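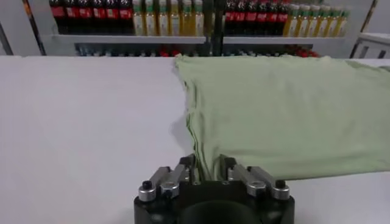
Pletska Recalls Gripper Software After Robots Refuse to Let Go of the Laundry

RILTON, 2019-08-10. Pletska, maker of garment-folding robots, is pulling version 32 of its gripper software from every customer site. The reason is simple and a little embarrassing. Under certain conditions, a gripper that has pinched a piece of clothing will not give it back.

The fault shows up when the fingers close on a gathered fold of thin fabric, T-shirts above all. The controller reads the extra thickness as a slipping grip and squeezes harder. It then reads the result of squeezing harder as more slipping. After 15 seconds of this the arm stops, holds its position and reports that the fold was completed successfully.

Pletska has confirmed the problem at the Colby laundry plant, where one arm held on to the same shirt through an entire lunch break, and at the company's own test room in Rilton. There have been no injuries. Several shirts have been retired.

The company does take one part of this seriously. In the faulty state, the release button on the arm does nothing, and a person who reaches in to free the cloth by hand could be pinched if the controller resets. Operators should switch off power at the wall and wait for the fingers to go slack before touching anything. Please do not pull. Our service desk has heard from people who pulled.

Version 31 does not have the fault and can be put back on any arm in the field. Pletska will do this remotely for all 800 affected units, starting with those that handle knitwear. Jääskeläinen, the firm that inspects our safety systems, is reviewing the release circuit separately. A corrected version will ship in November, once it has picked up and put down 1,000 shirts in a row, with the putting down checked by a human being.

Customers who have been billed for folds that were reported complete but never finished will receive a credit. Claims for damaged clothing should be sent to the Pletska service desk with the arm's serial number and, where it can be recovered, the garment.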